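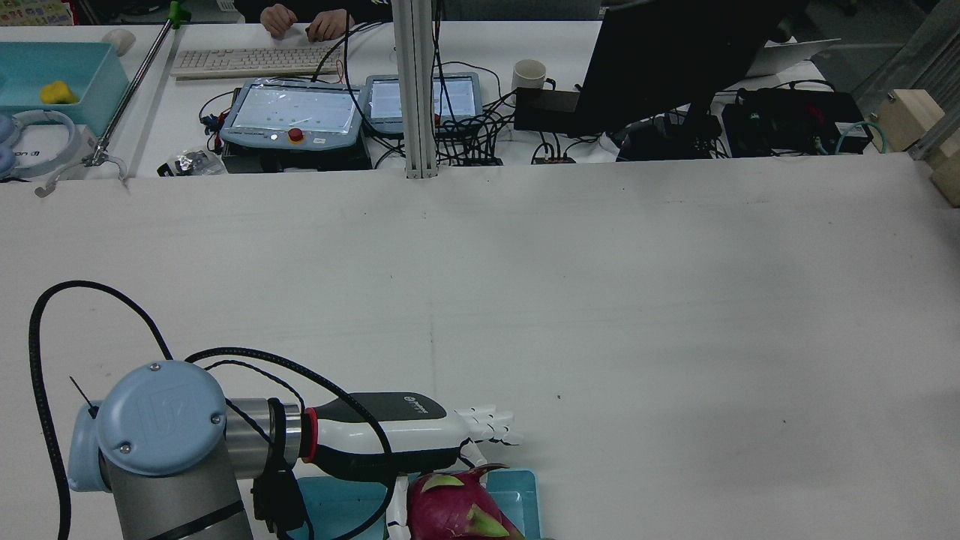 A white tabletop, slightly scuffed.

The Gresport ferry sold tickets to Dalach, and for 24 years I had been the one who sold them. There were 2 kinds, single and return. In October the company asked me to stop selling the return.

"Is it canceled?" I asked.

"It's under review," said the man from the head office, who had come over in good shoes. "People who buy a return tend to come back. It's hard on the boat."

I have a pension to think about, so I sold singles. My customers took it well. A woman with a goose in a basket asked how she would get home, and I told her she could buy another single on the other side, for the same money plus a small fee for having been so far away. She said that seemed fair. The goose had doubts.

By the end of the month we had carried 3,774 people to Dalach, and the booth over there had sold five tickets. Dalach has one bakery and a bench. I began to picture the line for the bench.

My sister went over to look. She sent a postcard saying the bread was excellent and that she had been elected to something.

Gresport got very quiet. I could park anywhere. The man from the head office called to congratulate me on the figures, and to ask whether I knew why there was no one on the morning boat.

"It may be the weather," I said.

He told me to keep up the good work. I put the phone down, locked the cash drawer, and sold myself a single.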